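Traltley handheld gripper kit, two-hand set: a review after 457 demonstrations

Reviewed by Dalal Aoun, 18 September 2018

I bought the two-hand set from Traltley to try out a way of teaching robots that does without the robot for most of the work. You hold a gripper in each hand, each with its own camera, and do the job yourself. The recordings are then used to train a policy, and the policy is run on a pair of arms fitted with the same fingers. My test of the kit was therefore a test of the method as well, and I have tried to keep the two apart where I can.

What you get

Two grippers, a charger, a calibration board and a folded sheet of instructions that covers the first ten minutes and not much after that. The recording software is a separate download. I had it running on a fairly old laptop by the end of the first morning, most of which went on matching the clocks between the two hands. The newer release does this on its own, so update before you start.

The bodies are black plastic and feel solid enough. The finger blocks are held by small screws and can be changed in a few minutes. I tried the softer pads sold by Giltari as well, and went back to the standard blocks after a week, as the pads picked up dust and started to slide.

In the hand

Weight is the main complaint. One gripper is fine. Two of them, held out in front of you over a table, get tiring, and my later recordings in any session are visibly worse than the early ones: slower approaches, more small corrections, elbows dropping. I now stop after 57 takes and do something else. If you are planning a large set, share it between people. It also gives you more than one style of movement, which helped the policy more than I thought it would.

The trigger has a long pull with no clear point where the fingers meet the object. You learn to watch the fingers. I would have liked a little more feel.

The task

I used three tasks of my own and one from the Trollville set. The one I spent longest on was two-handed basket handling: bring both grippers to a woven basket, take hold of the rim or a handle, lift it level and put it down at a marked angle. It is harder than it sounds. A woven rim is uneven, so a grip that holds at one point may slip a finger's width further along, and both hands have to agree on height all the way through.

The camera on each gripper sees its own two fingers at all times, and often the other gripper too. The approach below was recorded with the left hand already over the basket and the right still open and back from it.

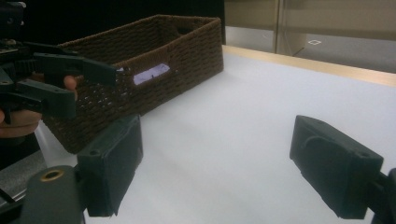
Results

I trained one policy per task, with the same settings throughout, on a single graphics card. For the basket I ran three versions: one trained on the left camera only, one on the right only, and one on both.

The two-camera version was clearly the best. It finished the full lift and place often enough that I stopped standing next to the arms. The single-camera versions could each reach the basket and close on it, but they tended to lift one end early. When the other gripper passed out of view they had no way of knowing where it was, and it showed.

Basket angle mattered more than basket position. I had recorded plenty of positions but kept the long side at much the same slant, out of habit, and the policy failed when I turned the basket further round. Adding takes at other angles fixed most of this. The failures that were left were nearly all at the handle openings, where the fingertip caught the edge of the hole and pushed the basket away.

I also tried the Tannous trick of dropping the first and last second of every take. It made training a little quicker and did nothing I could see for the results.

Limits of this test

I am one person with one pair of arms, and I was both recording and judging. The table and the lighting stayed the same for the whole test. I plan to repeat the basket runs in October at a different table, with a second person doing half the takes — if the numbers fall apart I will add a note to this page.

Should you buy it

If you already have two arms and want two-handed data, yes. It is much faster than steering the arms from a distance, and the recordings are cleaner than I expected from something I am waving about by hand. If you have a single arm, buy the one-hand version and save the money.

Good: easy to change fingers, reliable tracking on a plain table, sensible file format.

Less good: heavy in pairs, vague trigger, thin instructions. The charger cable is also too short to reach from the floor to a normal bench.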